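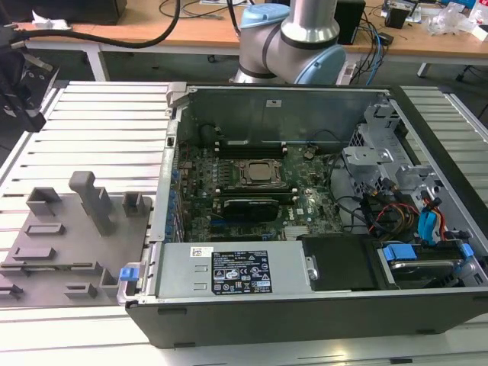

Robot Disassembly Club – FAQ
Last updated Wed 24 April

What is this club?
Student club. We teach a robot arm to take apart old desktop PCs. Cables, memory, drives, power supply. Meets Tuesdays and Thursdays after last class, room 1016.

Do I need to know how to code?
No. Helps later. First few weeks you're mostly learning the arm and the inside of a PC. If you've never opened one, fine, most of us hadn't.

Who do I ask if I'm lost?
Kadir Tuncer for anything with the arm. Josphat Chege for the PCs, parts, printing queue. Faculty sign-off stuff goes to the department office, not us.

Where do the computers come from?
Old office machines mostly, donated. Dells and whatever else shows up. We pull the plug, hold the power button, and wait before anybody touches the inside. Please don't drop off towers outside the door without asking. We have no space.

Can I donate one?
Email first. Desktops only – no laptops, no monitors, no printers. Wipe the drive yourself, we can't promise to do it for you.

Do you open the power supplies?
NO. Never. The power supply comes out whole and stays whole. You will be asked to leave the bench if you start on those screws.

What are the printed plates with the posts and slots?
Fixtures. We print our own. The plate sits on the bench next to the tower. Files are in the shared folder under Butitz (that's the fixture project, don't ask about the name). If you change a file, save it as a new version. Somebody overwrote the good one in the fall and we lost a week.

What's Prikero?
Our task script. Loads the list of steps, runs the arm through them, logs what happened. Still buggy. If it hangs, hit the stop button first and then close the program, in that order.

What can the arm do so far?
Memory sticks are pretty good once the latches are open. Drives with the plastic handles OK. Cables are bad. SATA cables are the worst, they bend every which way and the gripper looses them. If you want a project, take cables.

Is there a competition?
Yes, the Ostaren Student Challenge, in May. Teams of up to 11, we're sending 2 teams. One tower per run, scored on parts removed undamaged, points off every time a human steps in. Top prize is $3000 toward equipment. Sign up sheet is on the door. You need to have come to at least four meetings.

Can I run the arm by myself?
Not till you've done the safety hour with Kadir. After that still two people in the room, always. One runs it, one stands by the stop. No sleeves or lanyards hanging over the bench.

Does it cost anything?
No dues. Bring closed shoes and safety glasses if you own them, we have a few loaner pairs.

I missed the first meetings, can I still join?
Yes, just come. You'll be sorting screws for a day or so while somebody catches you up.

Can I take parts home?
Ask Josphat. Memory usually yes, drives no. Anything in the bin marked KEEP is for the challenge so leave it alone untill after May.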